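Budgeting for hand-held grippers to record jewelry sorting: one pair or two?

posted in Home Robotics > Buying and Planning

Limsakul

I've been put in charge of spending money, which should worry everyone. Our little project, Mellora, wants to teach an arm to tidy small personal things: necklaces, bracelets, the stuff that lives in a tin and breeds. The plan is to record people doing it at home with hand-held grippers first, and buy the arm later, when we know what it has to be good at.

The budget is 3849 dollars, and it has to cover everything short of the arm. I can get a basic pair of grippers for 800. There's a fancier pair that would eat most of the money and comes with a very nice case.
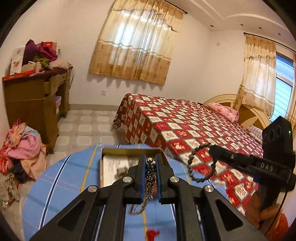
A chain is a rotten thing to pick up. It has no shape of its own, it slides, and whatever you grab, the rest of it hangs wherever it likes. Beads are a bit kinder. So I'm wondering if the money should go on better pads and not on a better gripper. Also, do I buy a second pair as a spare, or is that how projects end up with a closet full of spares and no arm?

We'd be working in bedrooms and at small tables, so nothing that needs its own cart, please. We start in February.

Plilter

Buy the most expensive one. You get what you pay for.

Lusuvano

With respect to the answer above, I have paid for plenty of things and not got them.

Get two of the basic pairs. That's 1600, and it leaves you 2249 for the boring items, where your money is going to go whether you plan for it or not. My own list went like this:

Spare pads, more than seems sane. They're the part that touches everything, and once they're grimy or nicked, thin chain gets away from you. I bought 5 sets and wished I'd doubled it.
Storage. Recordings pile up faster than laundry. Buy two drives and keep them in different buildings.
Cables. Get them longer than you measured. You measured to the table, and the person holding the thing has elbows and would like to stand up.
A plain cloth and a patterned one. Smooth tabletops let beads roll, and you'll want both kinds of background in your recordings anyway.
Jewelry. Set aside a small line for thrift store stuff so you aren't practicing on anything with a family history.

Before you order, borrow or rent a pair for an afternoon and work out of a real container. Lifting a bracelet off a bare table tells you very little. With a tin full of paper, tassels and tangled thread, you'll find out quickly how wide the jaws are compared with the space you have to get them into, and jaw width was the number I ended up caring about most. Makers tend to list how far the jaws open and go quiet on how bulky they are when closed.

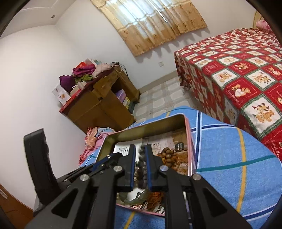

Limsakul again, and that settles the spare. I asked both sellers for the closed width. One sent a drawing within the hour, and the seller with the nice case sent me a brochure about the case. Two basic pairs it is, plus pads. I still don't have a line for repairs, so if anyone has a figure they trust, I'd like to borrow it.

Lusuvano

I keep back the price of one pair and try not to look at it. On your numbers that's another 800, leaving 1449 for the list. It's tight if you go wild on drives, so don't. And ask whether pads are sold separately. Mine came only as a kit with screws I already had, and I now own a jar of them.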